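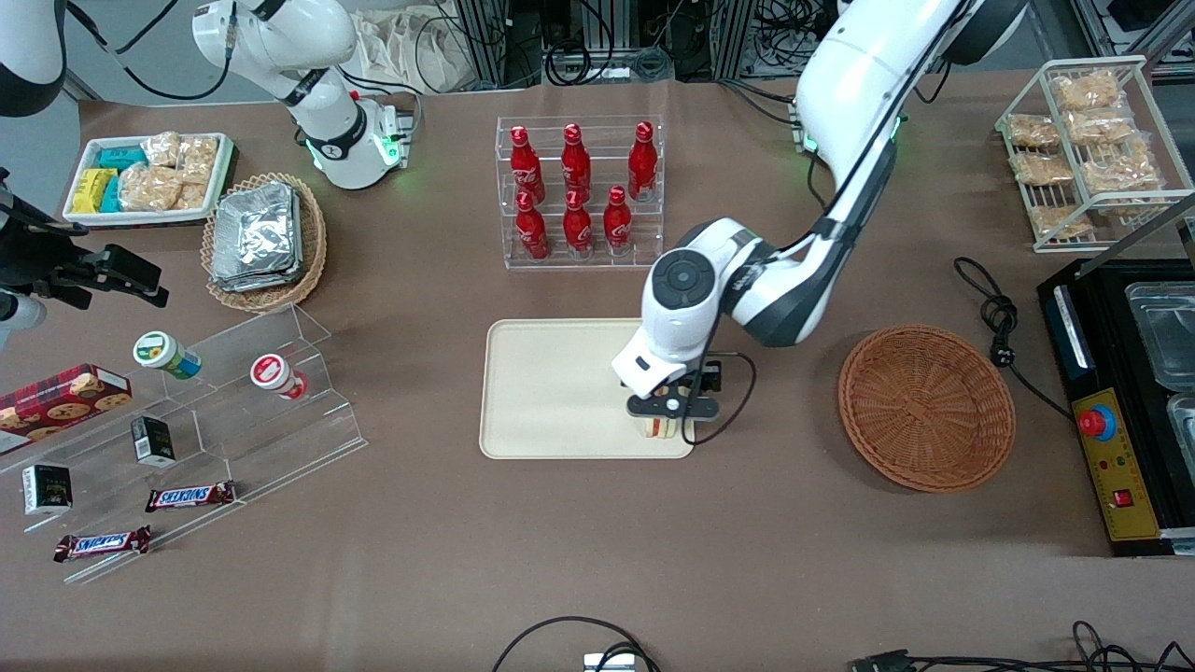
By Conall Ó Súilleabháin
Reviews / Kitchen & Counter
2021-10-10

Bondar Two-Arm Counter Attendant
Score: 49 out of 200

I have worked a snack counter, badly, and I know what the job asks of a person. You pick up what the customer wants, you put it on a tray, and you try not to squash it. The Bondar has two arms, both longer than mine, and it takes the squashing part very seriously.

Take the little layered thing with the yellow, white and red bands, which looks like a small sandwich. The gripper holds it low over the tray, the way you'd hold someone else's contact lens. Two fingers are enough for that. I gave it high marks for manners and rather fewer for pace, as I had time to get hungry, stop being hungry and get hungry again.

Soft food in a regular shape is its best subject. Snickers bars are fine too, provided they're lying on a step with some room beside them. The bags of fried snacks on the wire rack are another matter. A bag has no edges worth the name, and over my five days with the machine it treated each one as a fresh insult. The Coke bottles it managed by the cap or not at all.

Setup took most of a morning. Kamonchanok Saengthong, who came from the dealer to do it, was patient with the arms and less so with me. She moved the wicker baskets four times before she was happy – the Bondar likes its things where it left them. My children don't work that way, and neither do customers.

The red emergency stop on the yellow panel is big and easy to slap. Full marks there. The cables are a mess, and I'd want them off the tabletop before I let anyone near it with a hot drink.

Can it run a counter? It can run a very short one, stocked by a human, for people with no train to catch. It won't wipe the cloth, refill a basket or notice that somebody has been standing there coughing politely. The older Ivell I tried in May couldn't do those things either, but it took up less of the room.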